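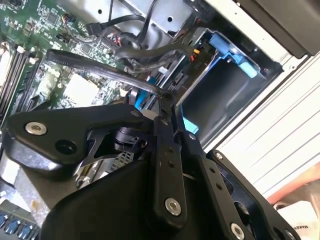
Pramila Pant says the cables are the whole problem, and that anybody who tells you different hasn't opened many computers. Screws, fine. Lids, mostly fine. "A screw stays where you left it. A cable goes wherever it wants."

She runs the strip-down line at Flurnton, a refurb shop that takes in old office desktops, pulls whatever still has value and sells the rest by weight. Last year the shop handled 1362 machines. Nearly all of it by hand. Since July there's been an arm on one of the benches, on loan from a small outfit called Dusach, and I went in to ask the obvious question. Can it do the job yet?

"Part of the job," she says. Then, after a bit: "A part of part of it."

We talked standing up because she had a pallet due. Notes are patchy, sorry.

What it does well first. Drives, when they sit in a plastic caddy. You squeeze the tabs, you slide it out, there's something to grab and it's nearly always in the same place for a given model. "Whoever designed those caddies was thinking about a tech with cold hands. Turns out good for a gripper too." Memory is next best. The latches are small but they click one way, and the arm doesn't get bored and bend one like the summer kids do.

And the bad? Back to cables. A flat SATA lead lying across the board looks like nothing. To a person it is nothing, you push it aside with a knuckle while your doing something else. The arm has to decide it's there, decide it's soft, decide where it goes once it's moved. Half the time it springs back. "I've watched it move the same cable four times. I wanted to hold it down for it. I'm not allowed to hold it down for it."

Plugs are worse than the cable itself. Some have a catch, some you just wiggle. Pant can't really explain how she knows which. She tried, for the Dusach people, with her hands in the air. "They wrote down 'wiggle.' OK. How much wiggle?"

Speed. She takes a desktop down to bare metal in 14 minutes, 12 on a good one. (She'd argue that number up or down depending on the model.) The arm, drive and memory only, no cables, is slower than that for much less work. She isn't bothered. It runs through lunch.

I asked if people on the floor are worried. Shrug. There are 2 open positions she can't fill. Prilus, the recycler across the lot, tried a fully automatic cell and went back to benches, she heard, though she doesn't know why and wouldn't guess on the record.

What about homes, I said, if it can do this can it do my dishes? She laughed at that one. "Your dishes are harder! Mine all come in a steel box. Same box, fifty of them. You have one weird bowl from your aunt." She thinks people get it backwards, they see a machine working inside a computer and assume a kitchen is the easy version.

She does have a wish list. Something that can hold a cable out of the way with one hand and work with the other. Better feel at the fingertips, so it knows when a plug has let go. Her supervisor, Saxena, wants it to sort screws, wich she calls a waste of an arm.

Would she keep it if the loan ended tomorrow? Long pause, pallet arriving, somebody yelling about the dock door.

"For drives, yes. Put me down for drives."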